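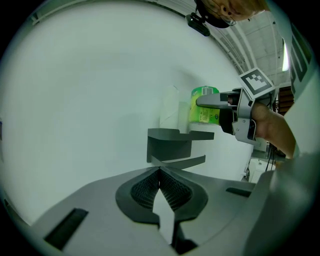 Can a robot put away your groceries yet?

Some of them, slowly, and with a person close by to step in.

I spent most of a spring visiting places that are trying to get machines to do ordinary chores. I expected to be bored by the simple jobs and impressed by the hard ones. I had it backward. The simple jobs are where all the trouble is.

Take a soft plastic package. A kid can pick one up without thinking. For a machine, the wrapper moves when you touch it, the weight shifts, and the shiny parts throw light back at the camera. Clear plastic is worse, as it can vanish against a white tabletop. Rory Jardine, an engineer at Osex, told me his team would take a steel bolt over a bag of snacks any day of the week.

That is why so much of the work is now done by people. Someone holds a gripper by hand, moves it the way a robot arm would, and picks things up over and over. The recordings go to the software, which tries to learn from them. At Jandari they logged 1,557 tries with bagged goods before they let the arm try on its own. It got 80 out of the next 134. Agnes Tosh, who ran the tests, thought that was a good month. I wouldn't keep a dishwasher that cleaned at that rate.

Shop floors are further along, and I think they'll stay ahead. A packing line can be changed to suit the machine. You can fix the lights, use one size of box, and keep people out of the way. My kitchen has a drawer that sticks, a dog, and a bag of rice held shut with a clothespin. I'm not going to rebuild any of that for a robot.

The firms say the home version is close. Gunn was taking orders for October when I visited, and the demo was good. The arm moved three packages from a counter to a shelf. I asked if it could do the same with a torn one, and they said that was on the list.

I'm not against any of it. My mother has bad hands, and a machine that could open and put away her shopping would be worth a lot to her. But I would want to see it work in her house, on a bad day, with nobody from the company in the room. Until somebody shows me that, I'll keep driving over to Istgate and doing it myself.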